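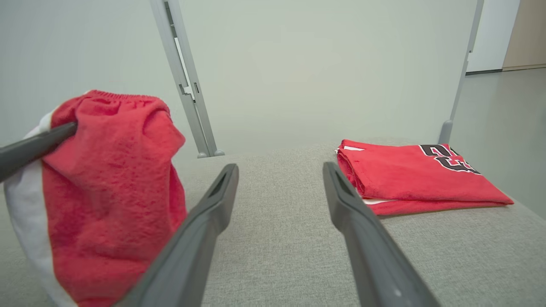 Residents of Trindade will be able to give away used clothes and furniture fabric at a new collection point from February, the town council has confirmed. The point will open in the former bus depot on Purnurar Street, and it will replace the metal containers which stood beside the market for many years.

The containers were taken away last summer after many complaints. Bags were often left on the ground next to them, and when it rained the clothes inside were spoiled. People who live near the market had asked several times for a closed place with a roof and with staff.

The new point will be run by Esard, a small firm that already collects textiles in two neighbouring towns. It has signed a contract with the council for two years. Under this contract Esard must accept clothes, bed linen, towels, curtains and upholstery fabric, if they are clean and dry. Shoes will be accepted only in pairs and tied together. Pillows, duvets and carpets will not be taken.

Cleiton Guimarães, who manages the collection for Esard, said the firm wants to make the rules easy to understand.

"In the other towns we saw that people stop coming if they are sent home with half of their bag," he said. "So we put the list on the door, on the website and on the paper bag itself. A shirt with a missing button is fine for us. A shirt with paint on it is not."

The clothes will be sorted by hand in the same building. Those in good condition will be sold in a shop at the front of the depot, where no piece will cost more than 25 reais. Towels and cotton clothes which are too worn to be sold will be cut into cleaning cloths for garages and print shops in the region.

Upholstery fabric is a new part of the service. Trindade has a number of workshops which repair sofas and chairs, and until now their offcuts went to the normal rubbish. The furniture maker Kornell, which has its factory outside the town, has agreed to bring its remainders to the depot once a month. The pieces will be offered free of charge to schools and to anyone who sews at home.

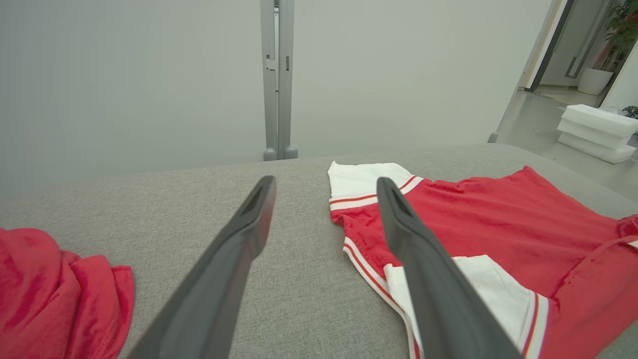
Light grey woven upholstery fabric.

Dalva Honorato, who teaches evening sewing courses at the community centre, welcomed this decision. She said that the price of strong fabric has been a problem for her pupils.

"For a first bag or a first cushion you make mistakes, and it is a pity to make them on expensive material," she said. "Furniture fabric is good to learn with. It keeps its shape when you cut it, and the bag will last a long time. You only need a thicker needle."

Her course has 25 places and is full until the spring. She hopes to begin a second group at the depot, where Esard has offered a room on the upper floor. The room still needs new lights and more sockets for the sewing machines, and it is not yet decided who will pay for this work.

Not everybody in the town is content with the plan. Some residents of Purnurar Street are worried about the traffic, as the street is narrow and there is a primary school at its lower end. At a public meeting they asked that lorries should not be allowed to unload in the morning when children arrive. The council has agreed to this, and deliveries by lorry will be possible only after 10 am. There will be 60 minutes of free parking in front of the depot for people who come with bags.

Older residents also pointed out that the depot is further from the centre than the old containers. For them, Esard will make a collection at home on request, with a limit of two bags for each visit. Requests can be made by telephone or at the library desk.

The council has paid for the repair of the roof and the floor. The cost of the daily work will be covered by Esard from the income of the shop. If this income is higher than expected, a part of it must be given to the community centre.

Esard is also looking for four people to work in the sorting hall, two of them part time. No experience is required, but applicants should be able to stand for several hours. Forms are available at the town hall and must be returned before the end of the month.

The first 200 households that bring textiles to the depot will receive a cotton bag. Esard has ordered 1,000 of the bags in total, and the others will be sold in the shop.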